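Category: Automation Trials / Quarterly Reports
Print this page | E-mail this page

Progress report: Stonora bin-picking kit, second quarter of the trial

Submitted to the Gotstead equipment fund
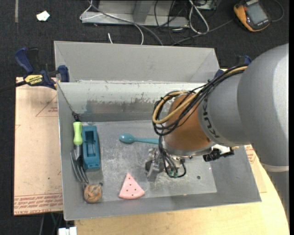 Garg asked in reply to our last report whether the Stonora kit was getting any better at odd shapes, or whether we were only getting better at setting it up. Fair question! Both, we think, and we have tried to split the two apart in what follows.

For anyone new to the file: the fund is paying for us to review the Stonora kit for small repair and sorting shops in the Gotstead area. The kit is the gripper, the picking software and a year of support. The shop supplies its own arm and its own bin. We are running ours with a KUKA arm over a sheet-metal bin clamped to a wooden tabletop, and we fill the bin with whatever ordinary things come to hand: a plastic spoon, a toy slice of watermelon, a hand garden fork with a green handle, a ball. Shops that take in mixed goods see far stranger things than that before lunch, so this felt like the right place to begin.

What we did this quarter

We ran 200 logged picks on the current software. An item had to leave the bin, stay in the gripper all the way over, and be let go in the tray for the pick to count. Of the 200, 148 counted. Last quarter we never got far enough to log a full set, so there is no clean number to hold that against, but anyone who sat through the early runs would notice the change right away.

Blocks and balls are going very well. The gripper takes a ball from almost anywhere on the floor of the bin, and when it bumps one away it waits for the thing to stop rolling and goes again without any help from us. The first time it did that we all stopped what we were doing to watch it.

Spoons are harder. A flat handle lying on bare metal gives the gripper very little to get under, and the software still likes to go for the bowl end, where a shiny curved surface seems to throw it off. We moved the lights twice and that helped some. The garden fork is the hardest thing we own. It is fine if grabbed by the handle. If the software picks the tines, the fork swings, and then down it goes. Seventeen of our 52 misses were the fork, and nearly all of those were tine grabs.

Setup and support

The printed guide is good up to the page on calibration and then gets thin. It assumes a bin with straight sides. Ours slopes, and for a while the arm would stop short of the walls and leave anything leaning there alone. Stonora's support desk sent a settings file on a Monday and we were reaching the corners by that same afternoon (very happy people here). We have asked for those settings to go in the guide, and they have said the next printing will have them.

Cables took more of our time than we planned. The gripper lines run down the arm with enough slack for the wrist to turn, and getting that slack right was a matter of trying it, watching, taping, and trying again. A shop without a patient person on staff would want a visit from an installer for this part. The kit price does not include one, and we think the fund should know that before recommending it to anybody.

We also clamped the bin at the back. Before that, a firm push against the wall could slide it a little, and every slide meant calibrating over again. Two bar clamps from the tool drawer fixed it.

The Stultilum add-on

In July we got the loan of the Stultilum touch pad set, sold separately, which is meant to tell the software how firmly an item is being held. We have only had it on for short runs and none of the 200 picks used it. Early feeling is good, especially on slick plastic, but we would like a proper set of picks before saying more.

Money

Spending is on plan. The one item outside the budget was $359 for spare gripper pads and a longer hose, which we covered from the small parts line. Nothing else was moved. We expect to need one more set of pads before the trial ends.

Next quarter

We will repeat the 200 picks with the Stultilum pads fitted, using the same items, so the two sets can be read side by side. After that we want to fill the bin much deeper. Everything so far has been a handful of items with space between them, and a real shop bin is a heap. We expect the score to drop at first and would ask the fund not to be alarmed when it does.

Two repair shops have asked to come and see the kit running, and we have said yes to both. They are bringing their own boxes of stuff to put in the bin, and we can't wait to see what is in them.

To Garg's question again: we will have one person from outside the team do a full setup from the box, with only the guide, and write down the hours. That should show how much of the progress belongs to the kit. The result will go in the next report, along with the full pick log.

Print this page | E-mail this page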